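About Trindell

Trindell supplies bottled and canned drinks to offices, clinics, workshops and village halls in and near Stultby. We fill fridges, restock shelves and take the empties away when we come back.

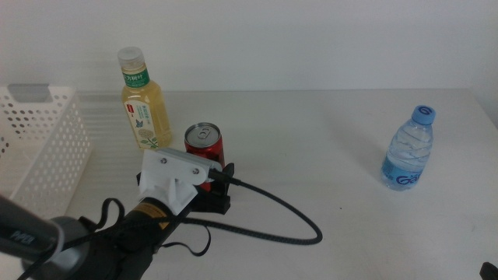
The business was started by Erzsébet Fülöp, who had spent years running the canteen at a furniture works and was tired of ordering drinks by the pallet when she needed a few cases. Suppliers wanted large orders. Small workplaces wanted a mixed box, delivered on a day that suited them, with somebody to ring if it was wrong. She bought a second-hand van, rented a unit on the Hajdu estate and began with 5 customers. Two of them are still with us.

Bianka Juhász joined the following May to look after orders and is now joint owner. She plans the rounds, answers most of the telephone calls and decides what goes on the list.

What we supply

Our list is short on purpose. We carry still and sparkling water, fizzy drinks in cans, fruit juices, and bottled teas, sweetened and unsweetened. The teas began as a request from one customer and now make up a good part of what we send out. We buy several of them from importers, so the labels are not always in English. Each case comes with a printed sheet giving the ingredients, the sugar content and any allergens in English, and we can send the same sheet by email if you want to pin it up by the fridge.

We do not sell alcohol or energy drinks. We do not sell hot drinks or machines to make them, although we can give you the number of a firm that does.

How an order works

The smallest order is 40 drinks, and you can mix them however you like. A box might be mostly water with a few cans and a row of tea along one side. Many customers have a standing order and change it once or twice a year, usually when the weather turns.

Before a new customer settles on a standing order, we bring a basket of single bottles and cans to try. Put them out on a table at lunchtime and see what goes. It is a better guide than a form passed round the office, where everybody ticks water and then drinks something else. There is no charge for the tasting basket, but we would like the basket back.

Orders placed before noon are packed the same afternoon. Deliveries go out on weekdays between 7 am and 3 pm. We do not deliver on Sunday, but the answering machine is on and Bianka listens to it first thing the next morning.

Storage and dates

Everything is kept indoors, off the floor and away from the windows. Bottled tea in particular does not like sunlight, and we ask customers not to stack it on a sill. We check dates when stock arrives and again when it is packed. If a drink has less than two months left on it we will ask before sending it, and knock something off the price.

Dented cans are taken out at packing. They are fine to drink in most cases, but they do not stack well and people leave them until last.

Empties

We leave two crates with each regular customer, one for plastic bottles and one for cans. Please empty the bottles first and put the caps back on. Cans can go in as they are – crushing them saves room but is not required. Both crates are collected at the next delivery and the contents go to the recycling depot on the far side of the estate. Glass is not something we can take at present.

Where we deliver

We cover Stultby, the Hajdu estate and the villages along the river road. Further out, we can usually manage an order of 100 drinks or more if you can be flexible about the day.

Stock control and invoices are handled through Fumavow, so customers who prefer to order online can do so with the login on their first invoice. Everyone else can telephone, or write the order on the delivery note and hand it to the driver.

Visiting

The unit is open to callers from 9 am to 1 pm on weekdays. Parking is at the side, next to the loading door. If you want to collect an order yourself, ring first and we will have it boxed and ready at the counter.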